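Verhoeven Two-Slice Toaster: Four Months In

I bought the Verhoeven in November to replace a toaster that had started tripping the breaker. It cost $97 at the Hurnon store, which was more than I planned to spend, but the cheaper ones had levers that felt loose right out of the box.

Setup is simple. You run it empty twice on a middle setting to burn off the factory smell. Mine smelled faintly on the third run and then stopped. The cord is short. I had to move it one outlet over, and people with outlets high on the wall may have the same trouble.

The dial goes from one to seven. For ordinary sandwich bread I use three. Rye from the freezer needs the defrost button and a four. Anything over five is too dark for me, though my wife likes her bagels at six. Browning is even on both sides, with a slightly paler strip along the top of tall slices. My old Umel did the same thing, only worse.

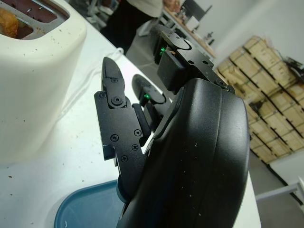

Crumbs collect on the top, and a cream finish shows them all.

Cleaning is the weak point. The tray slides out from the back, so you have to pull the toaster away from the wall every time. It also catches on the way back in unless you keep it level. I empty it once a week and wipe the outside with a damp cloth after unplugging it. The finish has not stained so far.

The lift could be higher. English muffins come up just far enough to grab, but small pieces of baguette stay down and I end up using wooden tongs. It is fairly quiet, apart from a loud clack at the end – loud enough to hear from the next room.

I also looked at the four-slice version for $138. It is the same toaster with a second pair of slots and its own dial. For two people it takes up too much counter.

The warranty is two years and you have to register online. The form rejected my serial number until I left out the hyphen.

Four stars. I took one off for the tray.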